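Visit Report: Bathroom Products Open Day, Caltden

In October the Housing Facilities Section attended the open day held by Plurnent at its Caltden premises. The visit was arranged by Princess Barredo, who coordinates supplier visits for the Section, and formed part of the preparation for the bathroom replacement program at the Lakex residences. The program covers 566 apartments, all of which were fitted with built-in tubs when first occupied.

The morning began at 9:30 with a presentation on delivery and storage. Plurnent stated that the Caltden warehouse can hold up to 4,000 boxed items and that orders are released by building, not by apartment. The Section asked whether deliveries could be split by floor. A written answer was promised.

Delegates were then taken to the bathroom display. Discussion centered on the white freestanding tub, a rectangular model with a glossy acrylic surface and a thick, rounded rim. Its fittings are black and mounted on the rim: a gooseneck spout, a row of three handles and a flexible hose. The small round silver drain is near the center of the flat bottom. Large pale grey tiles with narrow grout lines cover the floor around the tub.

Two matters were raised by the Section. The first was cleaning access on the outer side of the tub when it stands close to a wall -- a regular source of complaints at Lakex. The second was the finish of the black fittings in hard-water areas. Plurnent recommended a mild soap and a soft cloth, and will send its care sheet for the Ko range.

The display is lit by daylight from a large window as well as by ceiling lights, and the Section found this useful when judging how glossy surfaces would look in an occupied home.

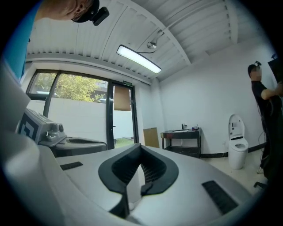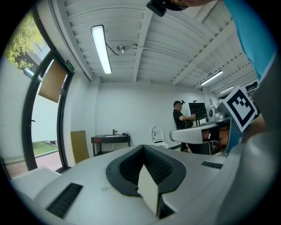
Display area at Caltden, with its white ribbed metal ceiling
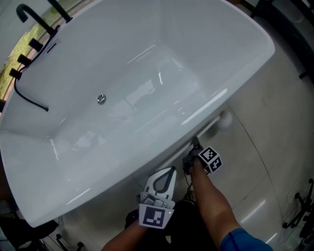

Freestanding tub with black rim-mounted fittings

The afternoon session dealt with spare parts. Plurnent confirmed that handles and spouts may be ordered singly, with a usual waiting time of 6 working days. Drain covers are supplied in packs of two. Prices were given verbally and are not recorded in this report.

The Section will request a sample set of fittings for the Lakex maintenance office and will ask the residents' liaison group for comments on tub height before any order is placed -- older tenants in particular have asked to be consulted. Requests for the presentation notes should be sent to Princess Barredo.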